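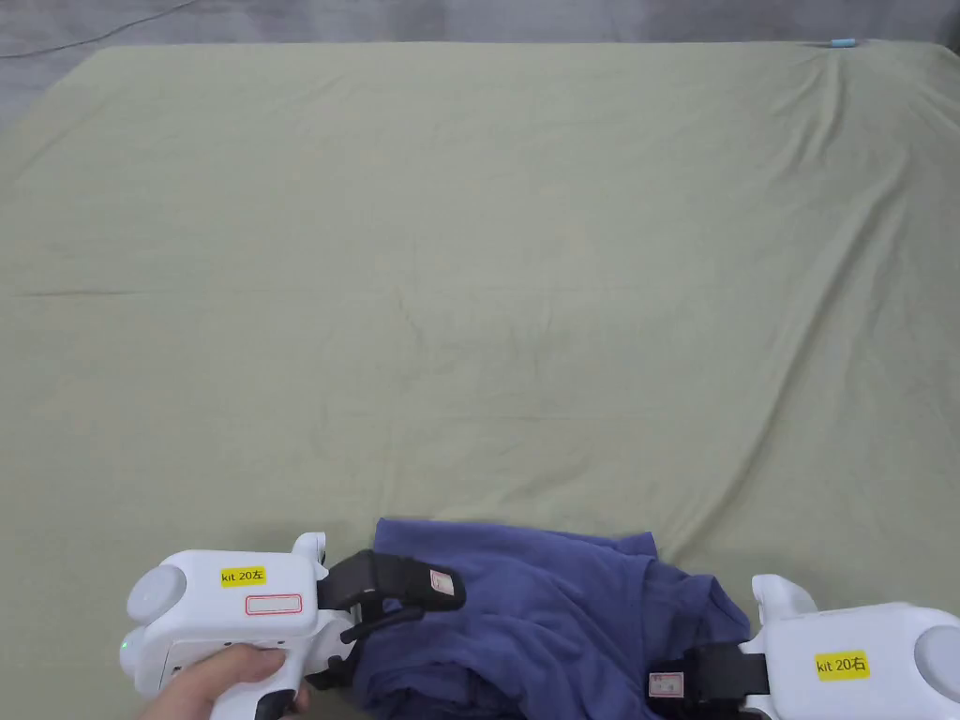

Gimstead Folding Set: known fault, left gripper

Status: open
Maintainer: Jintana Thepsuriya

The set holds 444 episodes of T-shirt folding with paired handheld grippers. In 30 of them the left jaw width stops updating partway through and stays at its last value. Video and pose are fine. The right gripper is not affected.

Lachlan Semple traced it to a worn encoder connector. The status light stays green when it fails, so operators get no warning.

Affected episodes are listed in bad_left.txt. The loader skips them by default. Pass keep_bad=True to include them.

Kits recorded after November have a new connector. 11 older kits still need the swap.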